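Wastenstead Nail and Beauty Club
Minutes of the Regular Meeting
July 3, 2018

Present: 16 members, plus 2 guests from the Bedel group.
Apologies: received from 5 members.
The chair opened the meeting once the tables had been set out.

1. Minutes of the last meeting

Read and approved with one correction. Under "Supplies," the remover pads were recorded as lint-free. They were the ordinary cotton kind. The secretary has changed the file copy.

2. Matters arising

The lamp with the flickering timer has been replaced under warranty. The new one runs on the same plug and can be used with the existing hand rests.

The question of a second hand towel for each station was carried over from February. Members agreed to go on bringing their own.

The sign for the front door is still at the printer. The secretary will call again.

3. Swatch library

The librarian reported that all the Korneletti creams are now swatched on sticks and filed by color family. The shimmers are done as far as the purples. The greens and blues will be finished before the next meeting.

There was a long discussion on whether sticks should show two coats or three. Several of the pale shades are streaky at two coats and members felt the sticks gave the wrong idea of how they wear on the nail. Others said that if a polish needs three coats, people should be able to see that before they borrow it. It was agreed that every stick will show two coats, with a third coat on the lower half where the polish needs it. The number of coats goes on the back in pencil.

A member asked whether top coat should be used. Agreed: no top coat on the swatch sticks, except for matte and textured finishes, where a second stick may be made with top coat for comparison.

Borrowed bottles must be signed out in the book. The librarian asked members to wipe the neck of the bottle before putting the cap back on. Two bottles came back last time with the caps stuck and had to be loosened in warm water.

4. Stamping workshop

The workshop led by the Bedel guests was well attended. Notes for those who missed it:

The stamping head should be cleaned with a lint roller or sticky tape. Remover clouds the clear heads over time.
Scrape once, at a low angle, with light pressure. Going back over the plate pulls the polish out of the fine lines.
Regular polish can be used if it is thick and dark. Old bottles that have started to thicken often work better than new ones.
Let the base color dry fully before stamping. Quick-dry drops were not found to be much help under a stamped design.
Use a floating layer of top coat and keep the brush off the design, or the lines will smear.

Members asked about small floral plates for short nails. The guests recommended plates with single sprigs and leaves. Full-nail patterns lose their shape when only the middle of the design fits. They will send a list of the plates they brought.

A repeat session was requested. The guests are willing to come back, provided the club supplies the acetone and the practice tips.

5. Budget and dues

Dues collected since the last meeting came to $55. The main expense was a bulk order of orange sticks and buffer blocks. The member in charge of buying said the buffer blocks from the last supplier shed grit and should not be ordered again.

A proposal to raise dues was made and withdrawn. A proposal to charge guests $2 for materials was put to a vote and passed.

6. Hand cream trial

Members who took home samples of the Suksawat hand cream gave their reports. Most liked the texture and said it sank in quickly. The scent was thought too strong for use just before bed. One member had some redness around the knuckles and stopped using it. She was advised to patch test in future, as were all members trying anything new.

On cuticles, opinion was that plain oil does the job better and costs less. The club will not place a group order at this time. Anyone who wants the cream can buy it on her own.
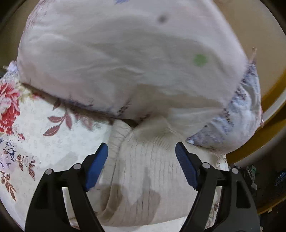 7. Theme for the next meeting

Three themes were suggested: fruit, faded florals and gradients. Faded florals won the vote.

Members should come with a bare nail or a dried base coat in a pale neutral. Gray, lavender and very light pink were all mentioned as good starting colors. Bring a fine brush or a dotting tool. The club has a few spare dotting tools but no spare brushes.

Step-by-step sheets will be printed by the secretary. Last time's sheets were too dark to read, so these will be done in line only.

8. Any other business

Glass files. A member has found a source for glass files with a hard case. She will bring one for people to try before any order is placed.

Ventilation. The windows on the street side are to be opened before acrylic work begins and kept open until it is finished. Acrylic work will be done at the end table only.

Swap box. The swap box is full. Polishes that have separated and will not mix again should be taken home by whoever brought them. Mini bottles are still welcome. No opened mascara or lip products.

Photos for the web page. Members who want their nails shown on the club page should send their pictures to the secretary with the polish names listed in order, base coat first.

9. Next meeting

Same room and same time. The door will be open early for anyone who needs to remove polish before the start.

There being no further business, the meeting was closed.

Minutes taken by the club secretary.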